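Bronisława Kurek began translating in February, at a kitchen table in Fellen, with a dictionary that had lost its cover. The book was her grandmother's account of growing up in Drandodska, 212 handwritten pages in a Polish full of village words.

"I thought it would take me a winter," she says. "It took 7 years. I had a job and 2 children, and some of those pages I could only read in daylight."

The handwriting was the first problem. Her grandmother wrote small to save paper and changed inks when one ran out. Kurek typed out the whole notebook before she put a word of it into English, and she still thinks that was the right order.

"You find out what she repeats," she says. "She comes back to the well 3 times, and each time somebody different is standing at it. I would have tidied that up if I had started translating on page one."

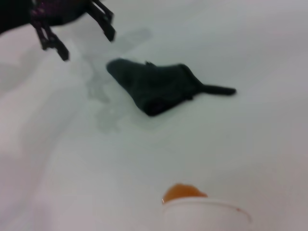
Weronika Wilczyńska read the second draft and thought the village words should stay in Polish, with no notes at the back. A reader can guess what a thing is for, she said, and the guessing slows you down in a good way.

Kurek agreed with half of that. She kept the words for food and tools and translated the ones for weather. "Weather has to be quick," she says. "If it's sleeting, you need to know it's sleeting."

Eller brought the book out on December 6, 2020, in a small printing. Her mother has a copy but reads the notebook instead – she says the English one is too polite.

Kurek is now working through a box of letters from the same house. Most are about money and a cow. She hasn't decided whether they are a book.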